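Skoser 4 Heated Airer Cabinet -- Set-up and Use

Print this page | E-mail this page

Section 3: Loading and first drying cycle

Read Section 2 (Levelling and connecting) before you start. The cabinet must be standing upright for at least two hours before it is switched on. If it was carried on its side, leave it overnight.

3.1 Before the first load

1. Take out the two foam blocks behind the fan grille. They pull straight forward.
2. Peel the film from the inside of the door glass.
3. Slide the drip tray into the lowest runners until it clicks. The cabinet will not start with the tray missing, and the display shows 73.
4. Close the door and run the empty programme once. It lasts 20 minutes. A slight smell of warm paint is normal on this run only.

CAUTION: Do not run the empty programme with the packing foam still in place. Foam left against the grille will trip the cut-out.

3.2 Fitting the rails

The cabinet comes with four rails. Each has a fixed end and a sprung end.

1. Push the sprung end into the left-hand socket.
2. Swing the fixed end level with the right-hand socket and let it go.
3. Pull down gently on the middle of the rail. If it drops out, the fixed end is upside down.

Leave one empty socket between rails for shirts, and two for towels. Long items such as dresses and dressing gowns need the top rail only, with the others taken out and stored flat under the drip tray.

Note: Rails from the older Basside cabinet look the same but are shorter. Do not use them. Replacement rails are part number 904.

3.3 Loading

1. Spin everything before loading. The cabinet is not made for dripping clothes.
2. Shake each item out and turn pockets inside out.
3. Hang heavy items at the back, nearest the fan.
4. Keep sleeves and hems clear of the drip tray.
5. Hang socks, underwear and other small things from a peg hanger and put the hanger on the top rail. Any ordinary one will do if it turns freely with the door shut. Check before each load that the clips are firmly on the frame.

White plastic hangers with clips along the rails:

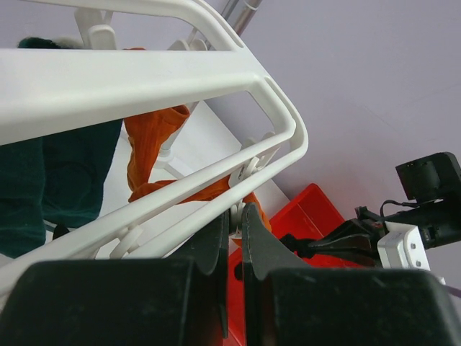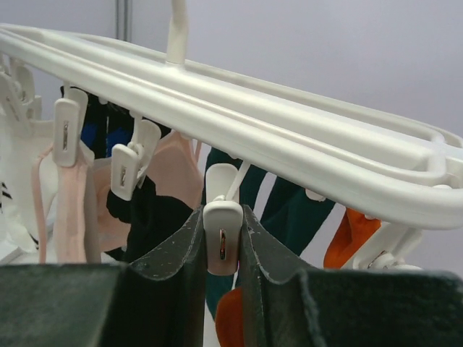
6. Close the door until the seal is flat all the way round. Do not push it shut against bulky items -- take something out and dry it in a second load.

3.4 Choosing a programme

Turn the dial to one of the following and press Start.

Gentle -- wool, silk and anything marked "dry flat". Fan only, no heat.
Daily -- mixed cottons and school clothes.
Heavy -- towels, jeans and bedding.
Air -- freshens dry clothes that have been stored.

The time shown is a first guess. The cabinet measures the air leaving the vent after ten minutes and changes the time if it needs to. To stop early, hold Start for three seconds and wait for the fan to slow down before opening the door.

CAUTION: The rails nearest the heater can be hot at the end of Heavy. Wait for the cool-down light to go out.

3.5 After each load

Empty the drip tray. Wipe the door seal with a dry cloth. Once a month, lift out the lint screen and rinse it under the tap, and let it dry fully before putting it back.

If the display shows 279, the lint screen is blocked or has been put in back to front.

Related sections
Section 2: Levelling and connecting
Section 4: Cleaning and yearly care
Section 5: Display codes
Spare parts for Skoser and Basside cabinets
Trultstead service centre: opening hours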